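Bench diary, Drelivham

Friday, late, tea gone cold

Came in early to get the Oda fingers off before the room filled up, and by half past eight the Stemby gripper was on the arm and opening and closing like it had always lived there. I am so pleased with this thing! It weighs more than the Oda, and the wrist sags a touch until you tell the controller about the extra load, but the fingers come together square and there's hardly any play when you waggle the tips by hand (the Oda had got bad for that, you could hear it click).

Cable first, as always. I ran it the way I ran the old one and it pulled tight as soon as the wrist turned over, so I took the ties off and gave it a bigger loop. Then I put the ties back one further up. Then took that one off too. Left a note on the cabinet door with the final arrangement, for when I forget.

Laid the table out the same as for the Oda runs: bowls, tray, board, cloth, lemon slices, spoon and knife. I like this set. The spoon and the knife are both thin and light and flat against the board, and the cloth is the sort of thing a two-finger gripper should be good at and often isn't. I left the positions inside the tape squares fairly free, a bit of variety does no harm, and I'm comparing grippers and don't much care about inches.

The bowl was where I started, because the bowl was where the Oda drove me up the wall. It has a smooth rim, and the Oda's rubber pads would squeak round it and let the whole thing swing. My plan with the Stemby was to come down on the left side of the rim with the fingers nearly vertical, close slowly, wait, and only then lift. First try I'd set the closing force too low and it slid off. Second try I'd set it too high and the bowl hopped. After that I stopped being clever and used the number from the data sheet, and it held, and held again, and I did a small dance by the cabinet.

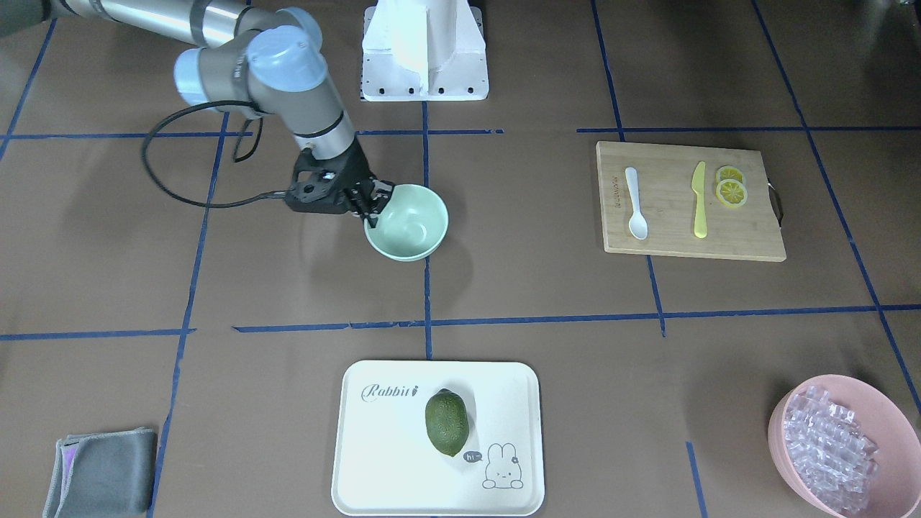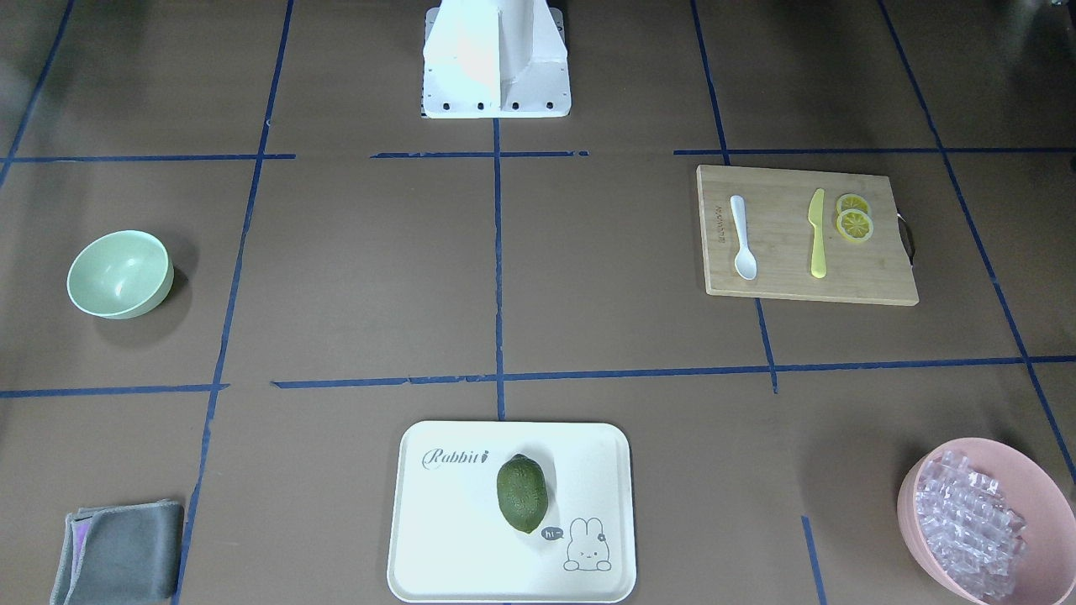

Page last changed: 24 May 2024

After lunch I moved on to the controllers, which I'd been putting off. We've had the Humorora box on the shelf since November and I'd only ever used it for homing the arm. Today it ran the gripper as well, on the same bus, with no separate power brick and no second emergency stop to keep track of. The old controller sends a close command and then sulks until it's done. The Humorora one lets you change your mind halfway, so if the fingers touch sooner than expected you can ease off there and then. For the rim of a bowl that is lovely. I could feel the difference just watching it — the last bit of the close goes soft, the way you'd pick up a cup in somebody else's house.

It isn't all good. The Humorora menu for finger limits is three levels down and uses a different word for "open" on each level. It also forgets the tool weight if you restart it with the gripper unplugged, and I lost most of an hour to that, with the arm drooping gently every time I let go of it and me blaming the wrist.

The spoon: better than the Oda if you come at the handle, worse if you come at the wide end. The fingertips are a bit fat. I had a go with the thin spare tips and those get under the handle nicely, but then they're hopeless on the cloth. I haven't decided. Maybe the thin tips with a strip of rubber on the inside only.

The knife I had down as easy and it wasn't. It rolls on to its edge as the fingers close and then sits at a silly angle. Need to try a lower approach, nearly scraping the board, and I want the camera moved before I do that, as I couldn't see the tips from my chair and kept standing up.

Cycle counter on the Stemby reads 3,118 tonight. It wasn't new when we got it, so I've written that on the tape on its side as our starting figure, and I'll look again once it has done the 200 grasps I've got planned for next week. The Oda needed its pads changed at that point last time. I'd love it if these lasted.

Things to do, before I lose the will:

Order 2 more sets of thin tips, and the longer screws.
Ask Stemby whether the force setting is per finger or for the pair. The sheet says both, on different pages.
Try the slow close on the lemon slices, one on top of the other, see if it can take only the upper one.
Set the lift speed back down. I had it at double for the cloth and it's still there.
Charge the tablet.

Also the cloth, I forgot the cloth! Up to 20 tries in a row without dropping it, pinching near the fold. With the Oda I never got a run worth writing down. Turned the lights off after that one and came home on the slow bus.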